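Pre-run inspection checklist, drawer storage trials, Hedley bench
Tuesday, February 27, 2024
Checked by: Deividas Luik. Second look: Abla Ghanem

What we're testing: demo-trained policy (Ura) vs the old scripted grasp. Does Ura hold up when the item is soft and the drawer position drifts. 90 trials per method, same start list for both.

1. E-stop, both arms. OK. Pressed twice, reset fine.
2. Cables clear of joints through full travel. OK, retie after lunch.
3. Finger screws snug. OK.
4. Grip force limit loaded from file, not typed in. OK. Was typed in last time, see log 593.
5. Soft item grasp, light blue sheets. OK with comment. Top edges fan out and bend back once the fingers close low on the stack. Score it as held if nothing slips out in 14 seconds. Bending is not a fail.

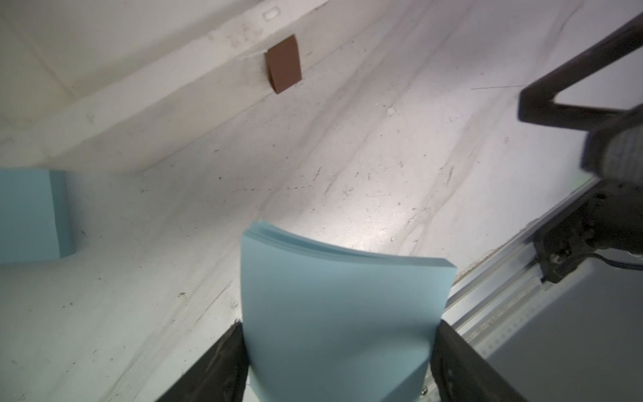 Why not just squeeze harder on the soft stuff?
Higher force made the two methods look the same in the July pilot, and the method's claim is about grasp placement, so the limit stays low for both.

6. Work surface. Scuffs and specks, leave as is. Training data has the same marks. Do not wipe between methods or the comparision is off.
7. Drawer handles, pull test by hand, all three. OK. Bottom one a bit stiff.
8. Bottom drawer open, boards in. Two light blue square boards, one flat, the other partly under it and turned. Counts as stored under the current rule: fully inside the drawer, any angle. Fingers to stay clear of the handle until the "close" step is called.

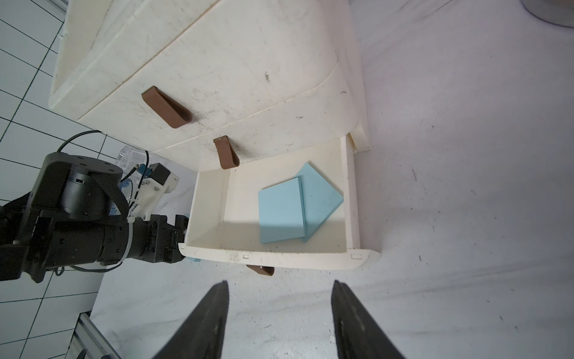 Raimonds Eglītis wants the storage rule tightened before anything gets written up. His point is that "any angle" favors Ura, the scripted version always drops square or misses, so we should report angle as its own column and let readers decide. Fine by me. Abla agrees, column added.

9. Operator hands out of reach before "go". OK. Say it out loud, every trial.
10. Speed cap on. OK both arms.
11. Logging. NOT OK at first check, wrist video stopped at 2000 frames. Buffer setting. Fixed, reran, full length now.
12. Scorer doesn't know which method is running. Partly. Fuad can tell from the sound of the arm. Score from muted video instead.
13. Start list printed and on the bench. OK.

Open items
Stiff bottom drawer: note pull force before and after the block of trials.
Log 593 runs: leave out of the results table, Abla to mark them.
Item 12: Fuad to rescore the morning set muted.

Cleared to run with item 12 open. Stop and call me if teh force limit reads anything other than the file value.
D.L.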